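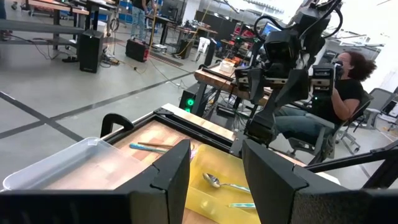

The yellow bin with the spoon, and the wooden tray behind it.

23 July 2023

I am writing this at the kitchen table because the desk in my room is still covered with papers. My hand is tired but I want to put down the day before I sleep.

Most of the day went to small things for eating. I never thought a person could think so long about spoons. The yellow bin is now my favorite of all the bins, because it is so bright that a metal spoon shows in it at once. In the clear one I always have to bend down and look. There is also something in the yellow bin with a light blue pattern on the handle, and I like it very much. My grandmother had a set with blue handles, and we children were fighting over who gets which one, although they were all the same.

The wooden tray is the good one, with the squares of light wood and the black metal around it. I would like to have one like it at home. I looked in the Zakar shop in June and they had a tray almost the same size, but it cost 54 and the wood was thin, so I left it there. I told Dalal about it and she said I should wait for the sales. She always says this. She has waited for the sales for a sofa for two years and she is still sitting on the floor cushions.

I have been thinking how I want to arrange my own drawer. Now everything lies together, the knives, the bottle opener, the long chopsticks from the Semow restaurant that I never use and never throw away. My plan is this: spoons and forks in one bin, and the thin things - chopsticks, skewers, the brush for the bottles - in another. A bin should be low so the hand goes in easily. A bright color is better than a clear one, I am sure of it now. Maybe I will buy a yellow one too, if I find it.

In the evening I took the bus home and got off one stop early to buy bread and tomatoes. The tomatoes were soft, but I made a sauce from them and it was good, a little too much salt. I ate it with a big spoon, directly from the pot, standing. My mother would be ashamed of me.

After that I emptied the drawer on the table, as I promised myself. There were crumbs in the corners and one key I do not recognize. I washed the wooden spoons and put them on a towel near the window. Two of them are cracked and I should throw them away, but one I brought with me when I moved here, so it can stay a little longer.

Dalal Khasawneh called when I was drying the forks and we talked until it was dark. She wants to come on the weekend and bring her lentil soup. So I must finish the drawer before then, and find where I put the ladle.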